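Sturkthorpe Guides Adds 28 Routes for People Who Travel by Bus and Train

17 November 2021

I've been promising this one to newsletter readers since September, so here goes: Sturkthorpe Guides is putting out a whole new set of car-free trip plans, and I get to be the one to tell you! There are 28 of them. Every one starts at a train or bus station, and every one was ridden start to finish by a member of our team (mostly me and Tayla Katene, with a lot of sandwiches).

The routes run from a lazy afternoon in Sonstead to a 5-day loop through Grekberg that I'd do again tomorrow. Each plan tells you where to change, where to eat while you wait, and what to do when you miss the last connection. I've missed plenty.

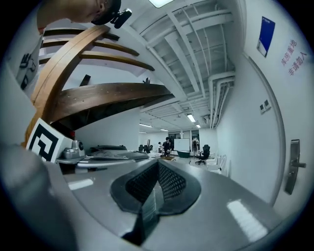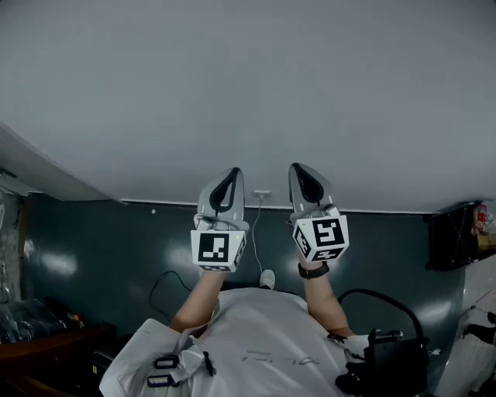
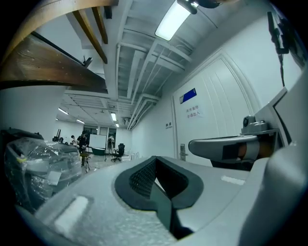 My favorite part of the new plans is the section on where you'll sleep, because we finally got to be picky about it. Tayla and I rated rooms on the things we grumble about to each other at midnight, like thin curtains and showers that need a manual. Outlets got a whole line of their own. One small white plate on the wall with a cable hanging straight down from it is fine for a solo traveler, but two people with phones, a tablet and a watch to charge are going to want more, so we list which places have extras by the bed.

"I asked for the outlet line and they laughed at me," says Reece Mellor, our editor. "Then it got more reader mail than the food section did."

We tried the plans out on 16 readers over the fall, and they caught things we'd missed, including a station cafe in Gilchrist that closes at noon. Keep those notes coming, please. We read them all.

The plans are free to read on our site, and a printed pocket edition follows in 4 weeks. Travel writers who'd like an early copy, or who want to ride along on the Grekberg loop (bring a sweater), can get in touch with Trudy Sutcliffe in our press office. She'll send maps too if you ask her.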